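## 4. Setting Up Your Ovuvell Shot Clock

By now you should have both display units out of their boxes, the control console on the scorer's table, and (we hope) a cup of coffee within reach. This section takes you from a pile of parts to a clock that counts down from 24 and sounds its horn at zero. If you are the one who got talked into running the table this season, welcome! It's a friendlier job than it looks from the stands, and the console is much easier to learn than the rule book.

Please read the whole section once before you plug anything in. The steps are in the order we'd do them ourselves, and a couple of them are a nuisance to go back to.

### 4.1 Mounting the displays

There are 2 displays, one for each basket. The Skarkgate bracket that came with your kit fits most fixed and portable backboard frames.

1. Lower the backboard, if yours lowers. If it doesn't, use a proper platform and have a second person on the floor.
2. Hold the bracket against the frame, centered above the backboard, and mark where the clamps will go with a bit of tape.
3. Fit both clamps finger-tight, check that the bracket is level, and then tighten them fully with the supplied key.
4. Slide the display down onto the bracket until you hear it click.
5. Fasten the safety cable to the frame itself. Don't loop it around the bracket.
6. Repeat at the other end of the court.

> **Caution:** Never leave a display hanging on the bracket without its safety cable, even for a minute while you go and look for the key. A hard dunk shakes the whole frame, and so does a ball thrown at it during warm-ups by somebody's little brother.

### 4.2 Cleaning before first use

The display faces and the console both leave the factory with a thin film on them. Please peel it off, even though it's tempting to leave it there for protection. It goes cloudy under gym lights, and then the players start squinting up and complaining that they can't tell a 3 from an 8.

Once the film is gone, give each surface a gentle wipe with a soft cloth. Plain water is fine. If there is tape residue or a fingerprint that won't budge, use a mild, ammonia-free cleaner from a spray bottle, and put it on the cloth first. Liquid that runs down into the console keys will make them sticky, and the reset key is the one you least want sticky in a close fourth quarter.

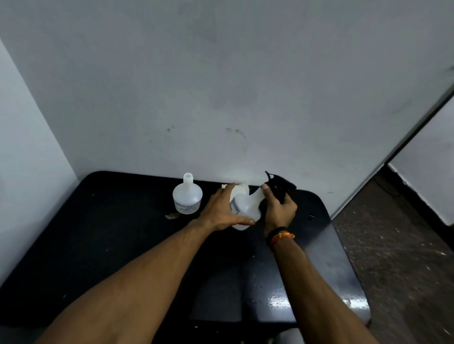
*Trigger spray bottle, held at an angle.*

Let everything dry completely before you connect the power. We also like to go over the faces again every month or so during the season, and once more in August before the new schedule starts.

### 4.3 Connecting and pairing

1. Plug each display into a grounded outlet. Run the cords along the wall or under a cord cover, well away from the baselines.
2. Plug in the console and switch it on at the back. The small screen says **HELLO** and then **SEARCHING**.
3. Press and hold **PAIR** until the light beside it blinks green.
4. Wait for both displays to show two dashes. This can take almost 2 minutes in a large gym, so don't worry if you've had time to sit down.
5. Press **PAIR** once more to finish. The dashes change to **24**.

**Note:** If only one display answers, move the console a few feet along the table and try again. Metal bleachers are often to blame, particularly when they are folded up against the wall behind you.

### 4.4 Setting the game length

The console keeps the game clock in seconds, which looks strange at first but makes odd-length periods very easy to enter.

1. Press **MENU**, then **PERIOD**.
2. Type **600** for ten-minute quarters. If your league plays fifteen-minute running periods, as many recreational leagues do, type **900** instead.
3. Press **ENTER**. The new length shows in minutes at the top of the screen, so you can check it.
4. Go to **RESETS** and choose your offensive rebound setting. Most leagues want 14, though some youth leagues go back to the full 24 every time. Ask your league office if you aren't sure, and please ask before the game!

### 4.5 A quick test with a friend

Ask someone to stand at the free-throw line while you sit at the table.

1. Press **START** and let the clock run all the way to zero. The horn should sound and the red light bar should come on at both ends.
2. Press **RESET 24**, let it run a little, and press **STOP**. The number should hold steady.
3. Press **RESET 14** and check that both displays agree.
4. Have your friend walk to each corner and call out the number they see.

If the horn is too quiet for your gym, turn the dial on the underside of each display. If it's so loud that your friend has stopped speaking to you, turn it the other way.

> **Caution:** Do not stand on a ladder directly beside the horn while it is being tested.

When all four steps work, save your settings with **MENU**, then **SAVE**. The console will remember them after it is switched off. Foul and time-out keys are covered in Section 5.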